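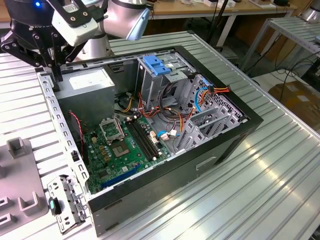

*The disassembly cell at Killow, with a desktop tower on the ribbed bench. The CPU bracket is open and both memory slots are empty.*

# Planning for Parts That Move When You Touch Them

Most of the code in a robot cell assumes that the world holds still between the moment it is measured and the moment it is touched. For a machined block in a fixture, the assumption costs nothing. For a discarded desktop computer, it fails within a few steps, usually at the first cable.

The software group at Killow, a small recycling automation firm, has spent its time since February rewriting a planner around that failure. The stack is called Skitader. It runs a single arm with a multi-fingered gripper and takes tower cases apart to the level of board, power supply, drive cage and loose metal. The mechanical side of the cell has hardly changed in that period. The changes are in how the software decides what it knows, and for how long.

## A state with an expiration date

The first version of Skitader kept a conventional scene model. A perception pass located each component, the planner built a full removal sequence, and the controller executed it. The sequence was correct on paper and wrong in the case. Lifting a drive cage dragged a power cable across the board, and the next grasp closed on wire.

The current version attaches a validity period to every fact in the model. The pose of a motherboard screwed to its tray is treated as good until something removes the screws. The pose of a cable is good until the arm next makes contact with anything in the same region. Facts that expire are not deleted. They drop to a lower confidence class, and the planner may still use them to route the arm, with a wider clearance, but not to close a grasp.

The bookkeeping is done on a dependency graph. Each node is a component, and each edge records either a mechanical fastening or a possible contact. The graph for an office tower in the test set has up to 129 nodes before the first action. Much of that number is wiring, which is segmented into short lengths so that a plug and the far end of its bundle can expire separately.

## Short plans

Because facts expire quickly, long plans have little value. Skitader now plans five actions ahead, commits to one, and replans. The engineers tried deeper searches and found that the extra steps were nearly always discarded before they could be used.

Planning time matters more under this scheme, and the group moved the geometric checks to a library named Prader, which it maintains in house. Prader stores swept volumes for the gripper in a set of standard finger postures and tests them against a coarse model of the case first. Only candidates that pass are checked against the full point cloud. A typical replanning cycle draws 20 grasp candidates and sends a small fraction of them to the expensive check.

The coarse model is deliberately pessimistic about perforated metal. Drive bays and internal rails are full of small holes, and depth sensors return a mixture of front surface, back surface and nothing. An early build read one bay as open space and planned a path through it. Prader now fits a plane to any region with that pattern of dropouts and marks the plane as solid - a crude rule, but one that has needed no tuning since it went in.

## Reflections and the bench

The ribbed aluminum bench causes a related problem. Its ridges return bright highlights that shift with the lighting and can be mistaken for the edges of thin parts. This is a nuisance when a detached bracket, also bare metal, is lying on the bench next to the case.

The fix was to stop treating the bench as background. Its ridge spacing and direction are stored as a known surface, and perception subtracts the expected pattern before segmentation. A part placed parallel to the ridges is still harder to find than one placed across them. The release notes list this as a known limitation.

## Contact as a measurement

Vision is only one source of updates. The controller reports force and finger position at a fixed rate, and the planner treats each contact as an observation. If the fingers close on a plug and stop early, the width is compared with the stored classes of connector. If the width fits none of them, the node is marked unknown and the arm backs off along its approach path.

Unplugging is handled by a separate controller. It pulls along the estimated axis of the connector, adds a small side-to-side motion, and watches for the drop in force that marks release. A force limit is set per connector class. When the limit is reached without release, the controller does not retry with a higher value. It hands the node back to the planner, which looks for a different order of work.

The CPU socket has its own rule. The contact pad is easily damaged, and boards with an intact socket are sorted into a separate stream. Once the model records a socket as empty, Prader raises a keep-out volume over it and holds it there until the board leaves the case. The rule costs some reach in the lower half of the enclosure, particularly for grasps near the memory slots.

## Logs before models

The tool the engineers use most is the replay viewer, written by a contractor, Ezeani, and since folded into the main repository. It steps through a run one decision at a time and displays which facts were valid, which had expired, and which the planner relied on. Before it existed, a failed grasp was recorded as a perception error by default. A review of 29 failures with the viewer moved more than half of them to another category: perception had been correct when the image was taken, and the planner had used the result too late.

That review set the order of work for the rest of the year. A planned retraining of the segmentation model was postponed, and the expiration rules were rewritten first.

Laptops remain out of scope. Their fasteners are smaller, their cables are flat, and the dependency graph as it stands has no good way to represent adhesive. A branch exists with an edge type for glued joints, and it currently passes the simulator tests for battery packs but has not been run on the arm.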